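4.2 Rehearsing the bench in simulation

The arm at Elcombe lives in a shared workshop above a bicycle repairer, where it competes for bench time with a kiln and a half-finished canoe. Most of our mistakes were therefore made in simulation, where they cost only electricity. Strebel modelled the cell as a domestic kitchen, since that is where two of the three builders expected the arm to end up. The task is plate handling: a 96-well rack has to end up inside a blue outline on the work board, square enough for the Prantl dispenser script to find its first well. Figure 6 shows the simulated cell from overhead, at the board, and from across the room.

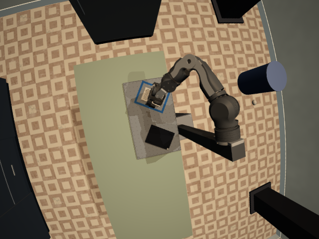
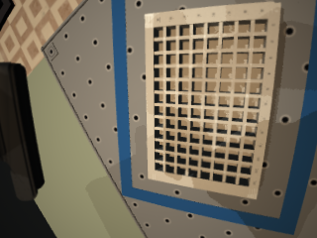
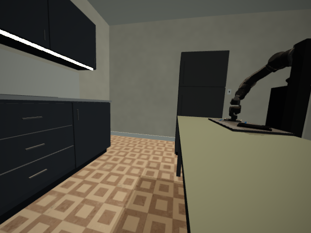 Figure 6. The simulated kitchen cell, three views.

Kallau, March

We ran 292 placements over what was meant to be a long weekend. Of these, 149 finished with the rack wholly inside the outline. The remainder fell into two groups: racks set down at an angle the dispenser would not forgive, and racks the arm declined to release. Raudsepp traced the second group to a friction value copied from a tutorial on stacking rubber ducks. Correcting it took a minute; finding it took until 1 a.m.

The board's perforations gave more trouble than we had budgeted for. Our pose estimator, Skostbridge, looks for a regular grid of dark openings, and a board full of round holes is close enough to confuse it. In early runs it reported, with great confidence, a rack where there was only board. Masking everything outside the blue line helped, as did rejecting any candidate without straight dividers. Mocanu's suggestion that we buy a plainer board is noted here at her request.

Rendering at full quality took about 100 minutes per batch on the workshop computer, which also runs the door lock.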